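Our Trip to the Skesto Open Day

Those of you who signed up for the Skesto open day back in the fall will remember that it was postponed once and very nearly postponed again, so it was a real pleasure to finally climb on the bus in December and head out to Jevenville with a thermos apiece and far too many sandwiches. There were 18 of us in the end, which filled the little bus nicely, and we were at the door by ten in the morning with time to stamp our feet and admire the parking lot.

For anyone new to the newsletter, Skesto is a small outfit that works on teaching robots to do household chores, and the chore they care about most right now is laundry. They don't mean the washing part, which machines have been doing for us for a good long while, but everything that comes after it: finding the shirt in the heap, turning the sleeves right side out, folding, stacking, putting away. Our host told us that a pile of clean clothes on a bed is one of the harder things you can put in front of a robot, and I must say that after raising a family I felt rather vindicated to hear it.

The morning began with coffee and a short talk, and then we were split into two groups. Mine went first to the hand tools, and I am so glad it did, as this turned out to be my favorite part of the whole day. Skesto's people don't begin with a robot at all. They begin with a gripper you hold yourself, with two fingers that open and close and a camera that goes along for the ride, and they use it to do ordinary jobs in ordinary rooms. What the camera records is then used to train the robot arm. The project is called Vadano, and they had recorded 3,627 runs for it by the time of our visit, with 1,493 of those being clothes and bedding. (I asked how many were socks. They did not have that figure to hand, but they promised to look!)
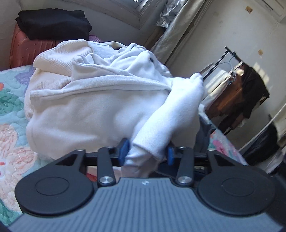 Page last updated: December

The blue pads on the fingers are what hold the cloth, and it was a white fleecy garment they had got by the sleeve, just up from the cuff, with the rest of it bundled up on a flowered quilt. I have the weakness for quilts that many of you share, so I'm afraid I spent a minute or two on those peach-pink flowers when I should have been watching the gripper. Sleeves, we were told, are a favorite place to start, as they give you something long and narrow to get hold of, and once you have the sleeve you have a fair idea of where the rest of the garment has got to.

Then we were allowed to try it ourselves, and oh my, it is harder than it looks. You want to pinch with your own fingers and you can't, you have to think about where the tips are and how wide they're open, and more than once I came up with nothing at all. One of our party took hold of a pillowcase on her first go and was insufferable through lunch. I managed a dish towel on the third try and was quite pleased with that.

After lunch we saw the robot arm itself fold hand towels at a table. It is slow, slower than I had imagined, and there are long pauses where it seems to be making up its mind, but it folded 12 towels while we stood there and only two had to be done over. The whole room clapped at the last one. There was a question-and-answer session afterward that ran well past its time, mostly on cost and on whether it could manage a fitted sheet. The reply on the fitted sheet was "not yet," and there was a good deal of laughter.

We stopped on the way home at Sarıgül, the bakery across from the Jevenville library, and I can recommend the walnut rolls without reservation. Please do go early, as we had the last of them.

Skesto hopes to hold another open day in the spring, and if there is enough interest we will arrange the bus again. The sign-up sheet is on the table by the coat hooks, and there is a second sheet for those who would like a window seat. If you left a green umbrella on the bus, it is in the office.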